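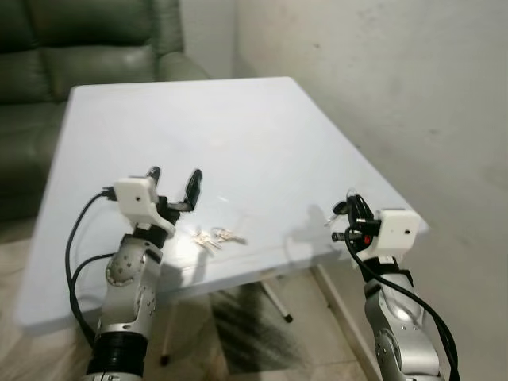 Photo: Doaa Zerouali

Morning, everybody. Grab a chair, and if you've got dice in your hand please put them down for a bit (I know, I know).

So I've been running the Tarnunik campaign at the club since October, and I want to talk about army lists for it. Mostly I want to talk about how badly I wrote my first one! I brought two giant walkers and hardly any infantry, and Urho Oksanen just walked onto every objective while I was busy blowing up a fence.

Slow down here, let them laugh.

What I do now is start with the missions. Tarnunik has nine of them, and most score at the end of each round, so cheap squads that can sit still are worth more than they look on paper. I buy those first. Then I add one thing that scares people, and I stop at 300 points, even when there's a lovely painted monster on the shelf begging to come along.

Show Edit's list. Point out the scouts.

Edit Szilágyi played this one against my Clolalness raiders and I never got near her back line. Her scouts went down early, right in the lanes I wanted, and I spent the whole game going the long way round.
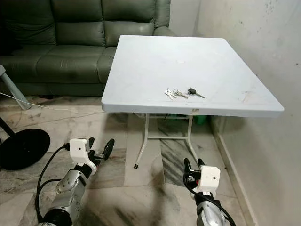

Can I change my list between missions?
You can swap up to two units after each game, as long as you tell your opponent before you set up the terrain.

OK, next up is reserves, and I have opinions about reserves.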